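Ririmine 双指末端夹具(户外与家务通用型)

发布:7月23日,星期四 文:Graderix 产品技术组

一、产品定位

Ririmine 是 Graderix 为轻载协作臂设计的平行双指夹具,适用于家庭整理、庭院清理以及小型车间的上下料。产品页通常只列行程和夹持力。询价客户问得最多的却是另一件事:装上它以后,机器到底能不能把家务或车间里的杂活接过去。本页先回答这个问题,再给参数。

目前的答复是:部分可以,且以任务边界写得清楚为前提。物件种类固定、来料位置变化不大、失败后允许重试的工序,可以交给机器单独运行。物件柔软、互相遮挡、摔落后果严重的工序,现阶段仍需要人在旁边,或者仍由人来做。

二、已可单独运行的工作

1. 料盒间转移。同型号塑料件或金属件从料盒取出,放入定位托盘。来料姿态可以不一致,但不应相互勾连。夹具自带到位检测,夹空时返回错误码,由上位程序决定重试或跳过。

2. 硬质餐具归位。杯、碗、平盘从沥水架移至层板,前提是餐具已经分开,碗与碗没有叠紧。叠紧的碗,指尖插不进缝隙,本型号不处理。

3. 地面散落硬物的拾取。球、积木、塑料花盆、短树枝均在适用范围内。室内硬地面的表现明显好于室外,原因见第五节。

4. 设备门的开合。把手直径或厚度在行程之内,且开门力矩不超过机械臂允许值。带磁吸的柜门需要在程序中单独设置拉开段的速度,默认速度容易触发碰撞保护。

三、仍需人工的工作

叠衣物。两指夹具可以提起一件衣服,也可以沿预设轨迹对折一块平铺的毛巾。从一堆衣物中分出一件、找到领口、翻正袖子,这几步的成功率不足以写进规格书。

洗刷。夹具可以握住海绵,但擦洗所需的接触力随污渍变化,本产品没有指面触觉阵列,无法判断表面是否已经干净。另外,手指关节处的防护等级按泼溅设计,不得浸入水中。

理线与穿线。线缆在夹持后自由下垂,末端位置不可预测,接插件对准需要额外的视觉工位。车间客户如有此类需求,建议保留人工工位,由机器完成前后的搬运。

切菜、削皮、处理玻璃碎片。不在用途范围内,请勿自行加装刀具。

四、试用数据

Fallstead 试用点有一处住宅样板间和一条小件装配线,两处使用同一型号夹具,机械臂与控制软件也相同。试用期内共下达233次独立任务,每次任务从发出指令算起,到物件放稳或系统报错为止。人工扶正物件、挪开障碍、重新启动程序,一律按失败计入。

装配线的结果符合预期,失败主要来自两个零件粘连。住宅样板间的结果差别很大。餐具归位稳定,收拾玩具次之,凡涉及布料的任务都不稳定。试用点据此把布料类任务移出了日常排程,只保留作研究用途。

速度方面,机器不占优势。成年人收拾一块玩具地垫,快慢取决于心情;机器则每件都走完识别、接近、夹持、确认、放置的完整流程。家里无人时慢一些没有关系,在节拍固定的产线上,应先核算单件时间,再决定是否采用。

另有一项成本容易漏算,即准备工作。工作区要先腾出来,托盘要摆到位,灯光要固定。如果每次使用前的准备时间超过人手完成这件事的时间,这道工序就不应交给机器。

五、户外与草地作业

草地拾取是 Ririmine 相对于前代 Jatoi 夹具改动最大的部分。Jatoi 按桌面工况设计,指尖贴近地面时,外壳下沿会先碰到草。新型号收窄了手指前段的轮廓,并重新标定了腕部相机的视角,两指之间留出的视野用于在最后一段下降中确认目标。

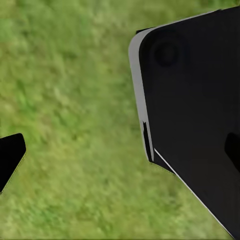

草地作业的难点首先在于高度。硬地面是一个平面,下降到给定高度即可闭合;草面没有明确的上表面,深度数据在草叶之间跳动,软件只能取一个折中值。仿真阶段先处理这一问题,渲染画面采用近距离俯视,草地虚化成一片深浅不一的绿色,两根黑色手指之间张开较大的空当,中间没有夹持物。对识别算法而言,这类背景几乎不提供可供对准的特征,目标进入两指之间以前,位置估计主要依赖前一段轨迹。因此程序规定,在指间未确认目标时不执行闭合,手指退回上方的观察位重新搜索。

仿真与实地之间仍有差距。仿真中的草不会缠进指缝,也不会带着泥土和露水。实地作业应选择修剪过的草坪,草高由用户自行控制,过高的草会遮住小件物品。雨后不建议立即作业,一是泥土附着于指面后摩擦特性改变,二是移动底盘在湿草上的停位误差会增大。落叶不属于可拾取物件,这项工作用耙子更合适。

六、主要参数

手指数量:2
驱动方式:电动,平行开合
最大开口:用户可在软件中限位
额定负载:5千克(垂直夹持,硬质物件,干燥指面)
环境温度上限:40摄氏度
断电行为:保持当前夹持状态,需手动释放
控制接口:串行总线,附驱动程序与示例工程
指面垫:可更换,出厂配平面型,另有浅槽型供选

额定负载不适用于水平伸出的长物件。夹持扫帚、铁锹一类带柄工具时,应按力矩折算,并在工具重心附近取夹持点。

七、安装与维护

安装前先确认机械臂法兰的孔位,不一致时需加装转接板。紧固后手动转动腕关节一圈,检查线缆有无拉扯,随后运行归零程序。归零时两指之间不得有物体。

户外使用后,用软毛刷清除指面及滑轨处的草屑,再用拧干的布擦拭。不要用高压水枪冲洗,也不要对滑轨喷涂家用润滑油。指面垫出现硬化或边缘翘起时应成对更换,单侧更换会造成夹持中心偏移。

腕部相机镜片沾污是户外误报的常见原因。若连续返回“目标未确认”,先擦镜片,再检查光照,最后才重新标定。

八、选型建议

仅在室内桌面或装配工位使用、且已有 Jatoi 的用户,没有必要更换。两者的桌面夹持性能接近,程序也可以沿用。

需要贴地拾取,或同一台设备要在室内外之间切换的用户,应选择 Ririmine。下单时请注明机械臂型号、法兰规格以及主要夹持物件的尺寸和材质,有样件的可以寄样测试。测试报告会列出全部失败记录,包括夹空、滑落和误识别。

以全自动家务为采购目标的用户,建议暂缓。现有能力可以减少弯腰捡拾和重复搬运,无法覆盖一户家庭一天之内的全部杂务。布料处理的软件更新计划于8月开放测试,测试版只支持平铺的方形毛巾,已购用户可通过原有账户申请。

九、供货内容

夹具本体一件,平面型指面垫一副,法兰螺钉一套,通信线缆一根,安装与安全手册一册。机械臂、移动底盘、控制计算机及转接板需另行选购。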